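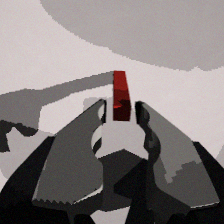 Community gardeners in Plorkdale will be able to book a raised bed at the Hetavico allotments from February, with 200 new plots opening on the former depot land behind Sani Road. The beds are grouped in colour-coded rows so that people can find their own plot without a map, and the first row to be offered is the red row. The other rows are green, blue and yellow. Bookings open on the Plorkdale Growers website and at the site office, and each household may hold one bed.

PLORKDALE, 23 Jan 2026

Plorkdale Growers, which runs the Hetavico allotments, said the expansion is the largest since the site opened. Before the work began there were 436 people on the waiting list. Those people will be contacted first, in the order they joined, and any beds left over will be offered to the general public.

"We have had people waiting four years for a bit of ground to grow tomatoes in," said Efe Etim, president of Plorkdale Growers. "A lot of them live in flats with no balcony. We asked what size of plot they could keep up with, and most wanted something smaller than the old allotments, so that is what we have built."

Each new bed is waist height along one side and knee height along the other, with a path wide enough for a wheelbarrow or a wheelchair. The beds have been filled with a mix of screened topsoil and composted green waste. Gardeners are asked to leave the soil to settle before planting and to top it up with their own compost after the first season. Some sinking is expected over the first few months.

Water will come from six standpipes fed by rainwater tanks on the shed roofs, with mains water as a backup in dry spells. Hoses may be used for filling watering cans but should not be left running on beds. Mulching is encouraged, and straw will be stacked beside the main gate for anyone who wants it.

The annual fee for a new bed covers water, straw, use of shared tools and entry to the monthly workshops. Concession card holders pay half. Fees for the existing full-size allotments have not changed.

Amarachi Akinola, who manages the site, said new gardeners would get help choosing what to plant.

"The most common mistake is putting in too much in the first year," she said. "You end up with 12 zucchini plants and no neighbours who will answer the door. Start with beans, silverbeet and a few herbs, see how much time you have, and go from there."

A planting guide for the local climate has been written for the opening and is free from the office. It lists what can be sown each month, how far apart, and which crops do well in a shallow bed. Carrots are on the list, but only the short types. Pumpkins are allowed if they are trained along the fence on the western side and kept off the paths.

Trees are not permitted in the raised beds. Mint must be grown in a pot. These two rules drew the most comment during last year's survey of members, which received 1,082 responses to its various questions, and both were kept by a clear majority.

The first workshop will cover seed raising and will be led by Binta Usman, a retired nursery grower. Participants will sow a tray of lettuce and a tray of spring onions to take home. Later sessions will deal with composting, worm farms, saving seed and keeping cabbage moth off young plants. Workshops are held in the long shed and bookings are needed, as seating is limited. Children are welcome with an adult.

A seed library will also open in the site office. Members can take up to six packets a season and are asked to bring back saved seed if they can. Jummai Nnaji, who looks after the collection, said beans, peas, lettuce and tomatoes are the easiest to save from and the ones most needed. Packets should be labelled with the variety and the year.

The depot land was cleared and tested before construction. All of the new beds sit above a lined base and are filled with brought-in soil. Gardeners should not dig below the liner or plant in the ground between the rows.

Parking at the site is limited to the gravel strip beside the gate. Bike racks have been added near the long shed, and the Clutedetti bus stops at the corner of Sani Road.

How to apply

People already on the waiting list do not need to do anything. They will receive a letter or email with a bed number and a row colour, and will have 14 days to accept. Anyone not on the list can add their name online or at the office, open Tuesday to Saturday mornings.

Beds that are left unplanted for a full season may be passed on to the next person. Gardeners who are ill or away can ask for a pause of up to six months.

Media contact

Jummai Okonkwo
Communications, Plorkdale Growers
Hetavico allotments, Sani Road, Plorkdale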